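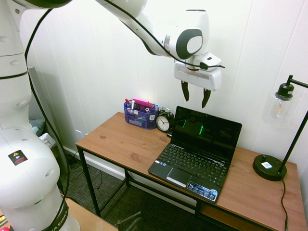 White robot arm over a desk. Photo: Teltetti

Posted in: Get Involved / Testing / Desktop

Search this site Search Go

Call for participants: testing the new tab and bookmark handling in Zorkley

Teltetti is looking for people who will use a test version of the Zorkley browser on their own computer during the autumn and tell us what they think of it. The test is open to everybody from 18 years of age who uses a desktop or laptop computer most days. You do not have to be a programmer. We would in fact be glad to have more participants who are not, as in the last round a large part of the group worked in software and their habits are quite special.

Zorkley is a small desktop browser for Windows and Linux. The subject of this test is what happens with open tabs when the browser is closed, updated or stopped by the computer, and how a page travels from "open tab" to "saved bookmark" or is forgotten. The list of complaints on this subject is long. People lose a window with many tabs after an update. People bookmark the same page again and again in different folders. Others never close anything and the computer becomes slow. We have rebuilt this part of the browser and we need to see it in daily use before it goes to all users.

What is new in the test version

Tabs which you have not visited for a long time move to a side list named Shelf. They are not closed, but they do not use memory until you click on them. You can decide after how many days this happens, or switch it off for single sites.

When you restart the browser, it does not open everything at once. It first shows a page with your earlier windows, and you choose which of them you want back. There is a setting for those who prefer the old behaviour.

Bookmarks can be sorted by the time you last opened them, and duplicate bookmarks are marked with a small sign. The browser will never delete a duplicate without your click.

Syncing between two computers has also changed. This is the part with the most known faults at the moment, so please read the section on safety of your data further down.

What we ask from you

The test runs for 11 weeks, from September until the beginning of December. During this time we ask you to:

- use the test version of Zorkley as your main browser on at least one computer
- fill in a short form every second week (it takes the time of a cup of tea)
- report faults with the report button when you meet them
- take part in one interview by video or telephone, 47 minutes at the longest

The interview has this unusual length because the booking system keeps the rest of the hour free for our notes. We do not go over the time, and you may stop earlier if you wish. You can leave your camera off.

In the interview we would like you to share the screen for a part of the conversation and show us how you arrange your tabs. If you do not want to show your screen you can still take part, only tell us so in the application. Please close anything private before the call, for example your e-mail or your bank.

You are not asked to write long reports. A sentence such as "I closed the window by mistake and could not find it again" is useful to us. If you can add what you did just before, it is even better, but we prefer an incomplete report to no report.

Who can apply

We are looking for participants who:

- are 18 or older
- have a computer with Windows 10 or newer, or with one of the common Linux systems
- are allowed to install programs on this computer
- can read and write English well enough for the forms (perfect grammar is not needed, as you can see from this page)

We are especially interested in people who keep very many tabs open, people who use the keyboard only, people who use a screen reader or strong magnification, and people who share one computer with family members. If you use a screen reader, please name it in the application, together with the version if you know it. There is a separate version of the forms which has been checked with screen readers, and the interview can be made in writing.

The test version does not exist for Mac, telephones or tablets. We know that many of you wait for the Mac version. It is not part of this round and we cannot say a month for it yet.

Please do not apply with a computer that belongs to your employer, unless you have written permission to install test software on it. Employees of Teltetti and members of their household cannot take part.

How many places there are

There are 59 places in the full test. All others who apply will be offered the open test, which has room for 1000 users and uses the same version, but without interview and without payment. Those in the open test receive the forms too and may answer them or not.

The places are not given by order of arrival. We try to put together a mixed group, so a late application has the same chance as an early one, if it comes before the closing time.

Payment

Participants in the full test receive a payment at the end, by bank transfer or as a voucher, by your choice. The amount depends on the country where you live and you will see it in the agreement before you sign. If you must stop before the end, you are paid for the part you have done. You do not need to explain why you stop.

Equipment is not provided. If you need help with the cost of a headset for the interview, write to us and we will look for a solution.

Safety of your data

This is test software and it can lose data. Please make a copy of your bookmarks before you install it. The installer will offer to do this for you, and we ask you to say yes. Keep the copy in a place outside of the browser folder.

Your old browser stays on the computer and is not changed. If you already use the normal Zorkley, the test version is installed next to it with its own profile. You can copy your profile to the test version but not back in the other direction.

The test version sends us the following: the number of open tabs and windows, how often the Shelf is used, how long the start takes, and technical information when the browser crashes. It does not send the addresses or titles of the pages you visit, what you type, or your passwords. Before a crash report is sent, you can open it and read it. In private windows nothing is measured.

The interviews are recorded only with your agreement. The recordings are kept by Magagula, the research office which conducts the interviews for us, and are deleted in the spring after the test. Teltetti receives written notes without your name. You can ask for your own answers to be deleted at any time until the notes are finished, and after that time your name cannot be connected to them any more.

How to apply

Please use the application form under "Get Involved" in the menu. The form asks for your contact details, your computer, the browser you use now and a few questions about your habits. One of the questions is how many tabs you have open at the moment. Please do not tidy up before you answer!

Applications are open until the end of August, at 17:00 on the last day of the month, British time. You will get an answer from us in every case, normally in the first half of September. If you do not see it, please look in the spam folder first and then write to us.

Those who are chosen will receive an agreement to read and sign, and then the link for the installation. There is an introduction meeting online, at 18:30, which you can also watch later as a recording with subtitles. For people who live near Tremalholm there is in addition an evening at our office, where you can bring your laptop and get help with the installation. The entrance has no steps. Please write in the form if you would like to come, as the room is not large.

Questions we have already received

Can I use another browser beside Zorkley during the test? Yes. Some websites may not work well and then you have to. We only ask that Zorkley is the one you open first.

Do my extensions work? Most of them should. Extensions which manage tabs by themselves often come into conflict with the Shelf, and we ask you to switch these off for the time of the test.

I took part in the last round. Can I apply again? Yes, but we will give some preference to new people.

Can two persons from the same household apply? Yes, please send two separate forms. If you share one computer, mention it in both.

Will I see the results? A summary will be published on this site in the new year. Participants receive it before the others.

Can I write about the test on my own page or blog? Yes, you are free to write about it, also when you are not satisfied. We only ask you not to pass on your personal installation link.

What happens with the test version when the test is finished? It continues to work, but it will not get updates after December. We will send instructions for how to move your bookmarks and Shelf to the normal version.

For other questions please use the contact form and choose "Tab test" as the subject. We answer in English, and it can take a few working days in August.

Shares 47
Comments 11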